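Estel Bin Sessions: Frequently Asked Questions

Read this before your first shift. Most of it was written after somebody's first shift.

What am I being asked to do?

You move the arm, by remote control or by hand, and the system records what you did. Later a model studies the recordings and tries to pick things out of a bin the way you did. If you pick things out of a bin badly, it will learn that too, with great loyalty.

Do I need to know anything about robots?

No. Our best demonstrator so far is Boonmee Klinhom, who came to us from a bakery. The engineers are in the middle of the table and would like it not discussed.

How long is a session?

Each session is 20 episodes. One episode is one object, from the arm leaving its start position to the object being let go over the drop tray. Take a break between sessions even if you feel fine. People who feel fine start getting creative.

What's the difference between remote and hand guiding?

With remote control you sit at the Lenska station and steer with the hand controller. With hand guiding you stand at the bin and push the wrist where you want it. Remote is slower and gives us cleaner recordings. Hand guiding is quicker to learn, and your shoulder will mention it on Sunday. Ask Irfan Kusuma which one is on the schedule. Do not switch halfway through a session.

Why is the bin full of junk?

It's carefully chosen junk. We want shapes that don't have much in common, lying over and against each other, so the model can't get by on one trick. Please don't tidy it. Please also don't arrange it to be interesting. Tip the box in, and leave things where they land.

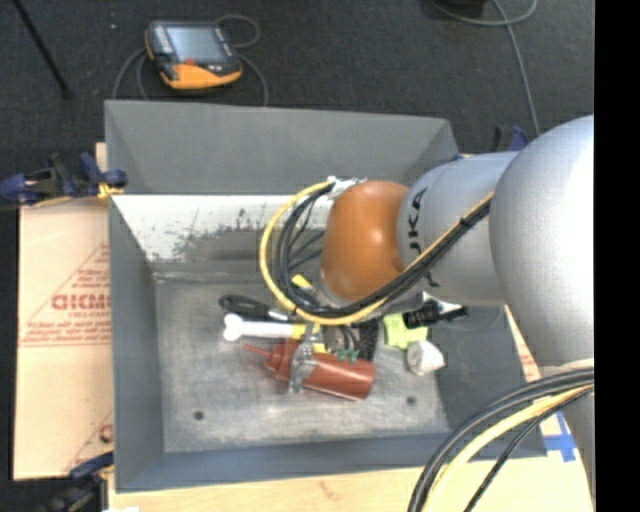 Gripper fingers against the squeeze bottle, with the toy bone lying just beyond it.

Which object do I go for first?

Whichever you'd reach for if it were your own hand. Go around the cables, not through them, and if an object is half under another one, it's fine to nudge. Nudges are useful. Stirring is not.

I dropped it. Do I start over?

No. Pick it up again and carry on in the same episode. Recoveries are some of the most valuable recordings we have, and we were short of them for months because everyone was too proud to save one. Mark the episode "recovered" and move along.

When should I throw an episode away?

There are 4 reasons: the arm faulted, the recording stopped, you touched the bin, or someone talked you through it from behind. "It looked clumsy" isn't on the list. Episode 233 looks like a man fishing for keys in a storm drain, and it's staying in.

Can I move the clamps?

No. If the bin shifts, every recording before the shift disagrees with every recording after it. Found a loose clamp? Stop and fetch Wahyudi Siregar. He'll want to tighten it himself, and then check it twice.

Where does the pendant go?

Within reach of whoever is standing by. It has the stop button, so the person standing by should also be awake.

Will the robot replace me?

At the last test it spent most of an afternoon trying to pick up a shadow. You have time.

How do I get on the schedule?

Write to Prasetyo Hutapea with the hours you can do. September shifts are open, evenings included.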